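Week 3: Units and Unit Prices
Consumer Math, Section B
Feb 6, 2018

Read this before the next class. Bring a calculator and one grocery receipt from home.

1. Units you need to know

1 kilogram (kg) = 1,000 grams (g)
1 liter (L) = 1,000 milliliters (mL)
1 short ton = 2,000 pounds (lb)
1 pound = 16 ounces (oz)

A fluid ounce measures volume. A plain ounce measures weight. Labels use both, so check which one you are looking at before you compare two items.

2. Unit price

Unit price is the cost of one unit of a product. To find it, divide the price by the amount.

Unit price = price / amount

Pevari rice costs $4.00 for 2,000 g. That is 4.00 / 2,000 = $0.002 per gram, or $2.00 per kilogram. Hirov rice costs $2.50 for 1,000 g, or $2.50 per kilogram. Pevari has the lower unit price.

Most shelf tags give a unit price in small print. Two tags side by side may use different units, one per ounce and one per pound. Convert one of them first.

3. Odd sizes

Not every package comes in a round number. A bag of Zuccaro flour holds 837 g and sells for $1.80. Divide 1.80 by 0.837 to get $2.15 per kilogram, rounded to the nearest cent. Do your rounding at the end. If you round the weight to 800 g first, you get $2.25, and that error is large enough to change which bag you pick.

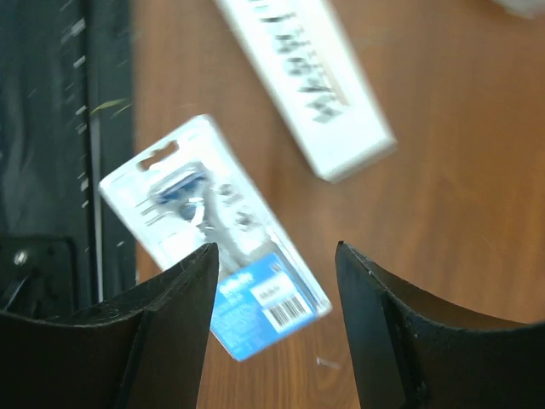 Net weight is the weight of the product alone. Gross weight adds the bag, box or jar. Unit prices are always worked out from net weight. If you put a package down on a wooden table, like the brown one in the photo, and then move it to a kitchen scale, the scale shows gross weight. For a light product in a heavy jar the difference can be large.

4. Practice

a. Skaltano coffee costs $9.00 for 10 oz. Find the price per ounce and per pound.
b. A store sells 1,000 mL of juice for $3.20 and 2,000 mL for $5.90. Find both prices per liter.
c. A full jar weighs 837 g. The empty jar and lid weigh 310 g. Find the net weight.

Show your work for all of them. Answers without units lose one point each.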